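Chapter 4
Gathering Examples

What this chapter covers
Planning a recording session
Choosing what to vary
Working with two arms
What to keep and what to throw out
Writing it down

In Chapter 3 we looked at how a learning system turns examples into behaviour. We treated the examples as if they were already sitting on a disk. Someone has to make them, and in most projects that takes more hours than the training does. This chapter is about that work.

An example, for our purposes, is one complete try at a task, recorded from start to finish. It holds what the cameras saw, where the joints were, and what the operator told the arms to do at each moment. We call one of these an episode. A set of episodes for the same task is a collection. The terms differ a little from lab to lab, so check what a paper means before you compare its totals with your own.

4.1 Start with the task sentence

Before recording, write the task as one sentence that a stranger could follow. "Handle the tubes" is too loose. "Pick up one tube from the cloth, hold it with both grippers over the tray, and set it down in the tray" is better. It says where the episode begins and where it ends. If two operators read the sentence and would stop at different points, rewrite it.

The Surnard collection, which we use throughout this chapter, began with a loose sentence. Severyn Melnychuk and Lesia Maksymiv each recorded for a morning and then compared their work. His episodes ended when the tube touched the tray. Hers ended when both arms were back at rest. Of the first 214 episodes, none could be used without trimming.

4.2 Choose what to vary

A system that has seen a tube in only one spot will reach for that spot. Vary the starting position, the angle, and the number of tubes on the table. Vary the lighting if the finished system will work in more than one room. Leave other things alone at first. If you change the table covering, the operator and the tubes in the same hour, you won't know which of them caused the trouble later.

Make a list of starting layouts before the session and work through it in a mixed order. Operators left to choose for themselves drift toward layouts they find easy. In the Surnard work there were 11 layouts, each drawn on a card kept beside the operator.

4.3 Two arms, one object

Tasks that need both hands are harder to record well. The operator has to keep track of two grippers at once, and where they come close together one can hide the other from the camera. Each episode should show how the grippers share the job, including any pauses.
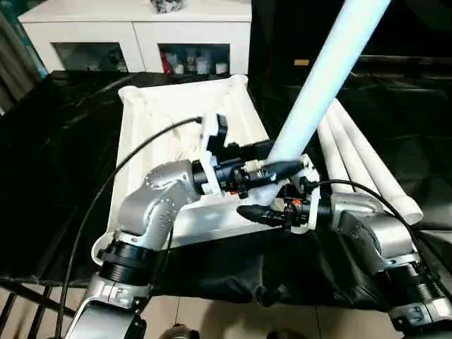
Where the grippers work this close to each other, a view from the head may miss part of the contact, and many groups add a camera at each wrist. Vangelis Karras argued, on reading a draft of this section, that extra cameras are often added too early, and that he would sooner slow the operator down and record the same layouts again before buying anything. We think both are worth trying. Slower episodes are easier to check, but a system trained only on slow episodes will be slow.

4.4 Keep the poor ones, but mark them

A fumbled grasp that the operator then corrects is useful. It shows the system a way back. A fumble that ends the try teaches little for most methods, though it can help when you test a scoring model (Chapter 7). Do not delete either kind on the day. Mark each episode as clean, corrected or failed, and decide later. Surnard finished with 496 episodes, of which 476 were marked clean or corrected.

Before you go on

Write a task sentence for folding a hand towel with two arms. Trade with a classmate and mark every point where you would have stopped recording at a different moment. Keep both versions, as you will need them in Section 4.5.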